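Clomlow Residents Forum > Health and Services > Measles cases, what do we know?

meenakshi_s
Good evening to all. The health office has put a notice on the clinic door that there are 2 confirmed measles cases in Clomlow. It does not say which school or which part of town. My younger one is too small for the second dose. Does anybody know more than the notice?

Lernitz_Road
I have read the same notice. It says the people who were in contact have already been called by telephone. If you did not receive a call, I think you can be calm.

gopinath.s
I do not agree with "be calm". They called only the people they could find. My neighbor was in the same waiting room and she received no call until she asked by herself. The number to ask is extension 3711, in the morning only.

Lernitz_Road
Gopinath, I did not say to do nothing. I said that fear does not help. In May there was also a big alarm and it was another kind of rash.

Shobha C
For Meenakshi: I asked the nurse about the early dose. She told me that it depends on the age in months and that the doctor must decide, so please do not take my answer as the rule. There is a walk-in session on Thursday in the Joseph hall. They will have 40 places, and after this you must take an appointment.

milovan_l
Only 40 places for the whole town is not serious. In Surnano they opened the sports hall for the same thing and it was finished in one weekend.

Shobha C
Surnano is much bigger, Milovan. We have one nurse.

milovan_l
Then they should ask for a second one. I will write to the health office, and whoever wants to sign can send me a private message.

saranya_i
A small question, maybe a stupid one. Should I wash the bed sheets of my son separately? He has a fever but no spots. The laundry is in the bedroom with us, so everything is close together.

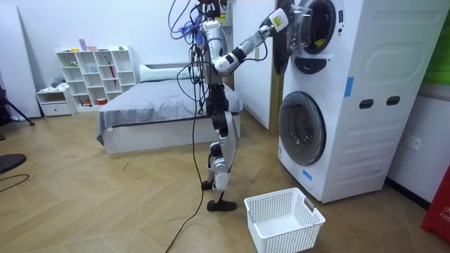 The washer and dryer in the bedroom

gopinath.s
Not stupid. But with fever please call the doctor first, and do not go to sit in the waiting room. They will tell you which door to use.

meenakshi_s
Thank you, Shobha, I will ask the doctor about the months. Saranya, I hope it is only a cold. Please write here what they tell you.

saranya_i
I called. They will ring me back before noon.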